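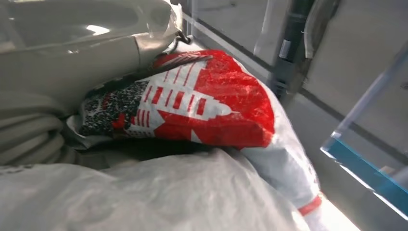

When I arrive at the chaplaincy of Pruvley College, Shaimaa Ragab is on the telephone with a student who wants to change the hour of his lesson. She makes me a sign to sit. Her desk is under the window, and on it there are three books open at once, one of them a grammar of classical Arabic with the back coming off.

Shaimaa came to Urnstead to study pharmacy. She finished the degree and worked two years in a hospital, and in the evenings she followed courses in Islamic studies, first by correspondence and then with a teacher in Cairo during one long year of leave. "My mother thought I would come back and continue in the hospital," she says. "I also thought it. I kept my registration paid, in case."

She did not go back. The college was looking for a Muslim chaplain for 20 hours in the week, and a friend sent her the notice the night before it closed. She wrote the application in one sitting and forgot to attach the second page. Craig Kinnear, who leads the chaplaincy team and is himself a Methodist minister, telephoned to ask for it.

"The first page stopped in the middle of a sentence about teaching," he tells me later in the corridor. "I wanted to know how the sentence ended."

Most of her work now is the Fawzy Circle, a study group which carries the name of her grandfather. He taught reading of the Qur'an to the children of his street for 34 years and never took money for it. The circle meets at half past six, in term time only. They take one short text and stay with it for several weeks, with the Arabic on the left side of the page and English on the right. Some students read Arabic from home, some learned only the letters as children, and a few come without any religion and say so at the door.

I asked if it is difficult to teach such a mixed group. She thought for a while before she answered.

"The ones who know the language are sometimes in more difficulty. They have heard the words since they were small and they go fast. I ask them to translate one line for the person next to them, and then they become slow. I like this moment very much."

In November she began a second programme, Prateo, together with Craig. It puts two students of different faiths together for one term. They read a passage from each tradition and meet for lunch to talk about it, and the chaplaincy pays for the soup. In the first term 135 students asked to take part, but there was money and space for 100. Shaimaa wrote to each of the others herself.

Not every pair went well. Two students stopped after the first lunch, and another pair spoke the whole term about football. "They told me this with such guilty faces," she says. "But they met every time. I did not take away their soup."

She is less patient with the question of numbers. The college asks for a report each year, and it has a box for attendance but no box for the student who comes at five o'clock because her father is ill. Craig has told her to write it in the margin. She does, in small letters, without names.

We spoke also about her own learning. She still has a lesson with her teacher in Cairo, over the internet, before breakfast. He corrects her pronunciation of one letter and has been correcting it for years — "always the same letter," she says, and pronounces it for me twice. I could not hear the mistake.

Next year she would like to open a group for parents of students who live in Urnstead, in the afternoon, with a corner for small children. The room is already promised. What is missing is a second teacher, preferably one who can come when the buses are still running, and she asked me to write that people who are interested may simply knock. The door is the green one beside the library, and it is open until seven.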